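News > Neighborhood > Around Town

The cupboards on Erkholm Street are finally getting cleared out

By Vija Lapiņa
November

14 shares | 6 comments

If you've ever taken a class, gone to a meeting or waited out a rainstorm at the Erkholm Street community rooms, you know the long counter upstairs. It's where the coffee goes. It's where the sign-up sheets go, and the coats when the rack is full, and once, at a birthday party I was at, an entire sheet cake that had to be guarded from a dog. What most of us never thought much about was the row of cupboards under it.

Well, I've now spent the better part of an afternoon on my knees in front of them, so I can tell you more than you probably want to know!

The rooms are getting a new booking system after the holidays, and with it new rules on who gets to store what. Until now any group that met upstairs could ask for a cupboard, and once you had one, you had it. Some groups have moved on or folded and their stuff stayed. Darius Liepiņa, who took over the front desk last spring, says the waiting list for storage got so long he stopped adding to it. So everything is coming out, the cupboards are getting wiped down, and groups that still meet here can apply for a spot again from scratch.

I went along because I belong to one of those groups (the mending circle, we meet at 2 in the afternoon, come and bring your socks) and because I figured there might be a story in it. Mostly there was dust. But also a few good things.

The first cupboard we did was packed solid with choir music. The choir in question was called Risto and it sang here for years before moving across town to a hall with better sound. Aušra Petrauskas used to sing alto with them and she came in just to look through the pile. She sat right down on the floor with it and we lost her for a good half hour. Every so often we'd hear her humming. She took home a folder of Christmas pieces with her own pencil marks on them, and the rest went into a box for the choir to pick up.

Next came a cupboard that belonged to a chess club, as far as anyone could tell from the one roll-up board and a bag of pieces. No kings in the bag. I checked it twice. If you have two kings at home and you've been wondering where they came from, Darius would like a word.

After that we got into a rhythm. Doors open, look, sort, wipe, doors shut, shuffle along on the carpet. I should have brought a cushion. That carpet looks soft enough with its gray and brown stripes, and it is not. By the end my knees had a pattern of their own.
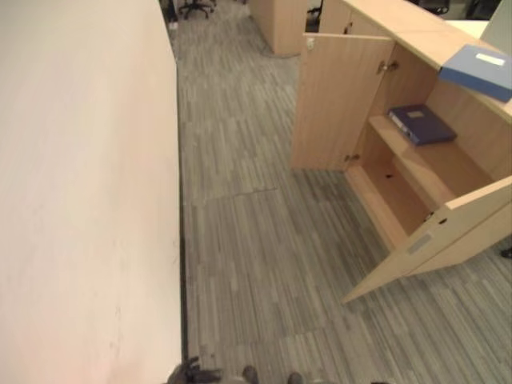

Do groups lose their cupboard if they don't clear it themselves?

Anything left behind will be boxed and kept at the front desk until the end of January, and after that it goes to the thrift shop, but a group that misses the clear-out can still apply for a new spot like everybody else.

Paper is what people leave. Binders, mostly, and ring folders, and minutes of meetings going back to the year 2000. I read a few of those (I know, I know) and I can report that the heating was a problem back then too. There was a long discussion on whether the upstairs kettle should be replaced, which ran over several meetings and doesn't seem to have ended in a kettle.

The binders are getting the most careful treatment. Witold Wieczorek from the local history group asked that no paper be thrown out before he's had a look at it, and he's set up a table by the window with three piles on it. One is for the history group's own shelves, one goes back to whoever wrote the stuff, and one is recycling. When I left, the recycling pile was the smallest by a long way, and I have my doubts that it'll grow much. He reads everything. He read me a list of snacks from a summer picnic.

"People think a snack list is nothing," he told me. "Then you look at it and you know who came, and who could be trusted with the potato salad."

Fair enough!

There's a bit of carpentry in the plan as well. The cupboards themselves are sound and the wood has held up nicely, so they're staying. A small outfit called Vostano is coming in to go over the hinges and sort out the locks, because the keys are a mess. Darius has a coffee tin full of them at the desk, and hardly any are labeled. He tried every one of them on a single door to see what would happen, and the one that finally turned was tagged "piano." The building doesn't have a piano. The work on the locks is priced at $916, and it's coming out of the money raised at the fall rummage sale, with a little left over for shelf liner if I get my way.

The one thing that's causing grumbles is the new limit. Under the new rules a group gets one shelf, and it can ask for a second one if it meets every week. For my mending circle that's plenty, we've got a sewing machine and two tins of buttons and that's our whole empire. For the painters it's a squeeze. Edgars Adomaitis runs the watercolor evenings and he isn't thrilled. He's got jars, boards, paper and a drying rack that doesn't fold, and he told me he's been bringing half of it from home in the back of his car as it is.

"One shelf is one shelf," he said. "I can do one shelf. The rack can't."

There's talk of putting the rack in the hallway closet behind the folding chairs, if the chairs can be stacked a bit higher. I've seen that closet. I wish him luck.

There's also a fee now — $2 a month per shelf, which goes to cleaning supplies. I asked a few people what they thought of that and got mostly shrugs. The story hour people did ask whether they could pay for the year in one go and be done with it, and they can.

If your group has ever kept anything upstairs, even years ago, it's worth stopping in. The unclaimed boxes are behind the front desk and Darius will let you go through them. So far they hold a tablecloth with cherries on it, a very nice stapler, a bundle of knitting that stops halfway up a sleeve, and a tin marked Butkienė with a set of cookie cutters inside. I'd love to get those cutters back to somebody. If that's your name, or your grandmother's, please come by.

Forms for the new shelves are at the desk or you can get one from the bulletin board at the top of the stairs. They need to be back before the holiday closing. The desk is open from 10 in the morning, and Darius asks that people don't slide them under the door, because the last one went under the mat and he found it while looking for something else.

The second half of the row still needs doing, and extra hands are welcome. Wear old pants. Coffee is on the counter.

6 comments

14 shares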